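Grurnano Sim Pack, for school clubs and college teams

Simulator and task pack for arm-and-gripper work. Runs on the PCs you've already got, mostly. Built for the Mullotow student challenge but plenty of clubs just use it for term projects.

What you get:

- the Grurnano simulator, club licence, 2 staff logins and as many pupils as you like
- 200 practice tasks, sorted easy to nasty
- room builder (walls, windows, tiles, furniture, lights)
- scoring sheet, same one the Mullotow judges use
- Hutis plug-in for block coding. Python works without it

Price is £200 per club per year. No per-seat charge. Renewals the same, we haven't put it up. Invoice or card, schools can send a PO number and pay after.

Who it's for. Year 9 up, really. Younger ones manage the block coding fine but get fed up at wrist angles. College teams will want the Python side from week one. No arm needed. If you do have the Gbeho desktop arm the same code will drive it, change one line in the settings file and go SLOWLY the first time.

Rooms. Every task sits inside a room and pupils can make their own. Drag in a wall, pick a surface, cut a window, done. Surfaces have scuffs and speckle on them on purpose, as plain grey walls teach a vision program nothing much. Light comes from the sky outside so moving a window changes the whole job. Good project in itself, that. Give two groups the same task and different windows and let them argue.

Wrist view. The view pupils spend most time in. You look out past the fingers, so when the arm tips back you get a lot of wall and ceiling and not much table. Takes a lesson or so to get used to. Tell them to learn the surfaces first, then they always know which way they're facing.

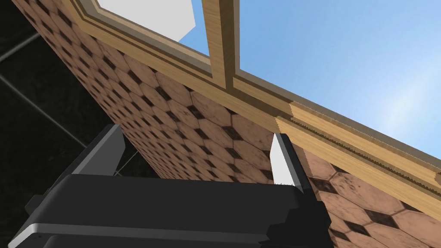 Wrist view, gripper pointing up at the hexagon tile wall, window above.

Pupils can save any view with the S key, it goes straight in thier project folder. Handy for write-ups. Mullotow entries need at least one saved view with the log book, check the rules sheet for the rest.

What you need. Windows or Linux, 8GB memory, a graphics card helps but isn't vital. Chromebooks no, sorry. Install needs admin rights so get your IT person in early, most of the emails we get are this. Works offline once it's activated.

Teaching notes come as a PDF, written by Amerley Quansah who ran a club for years before joining us. Ten sessions, an hour each. Skip session 4 if you're short of time, it's mostly co-ordinates and they'll pick it up anyway.

Licences go out by email, usualy same day if ordered before 3pm. Challenge entry is separate and closes in March. Buying the pack doesn't enter you!!

Comments

Botond Balogh: Used this with our sixth form group. Room builder is the best bit. Block coding slows right down on big programs, we moved everyone to Python by half term.

kitty_dt: does the licence cover home use? two of mine want it on their own laptops

Amerley Quansah: @kitty_dt yes, pupils at home are fine, same activation code.

Mr P, Tech Dept: Session 6 in the notes says press F to reset the arm, its R in the new version. Otherwise no complaints

Jo: any chance of a Mac one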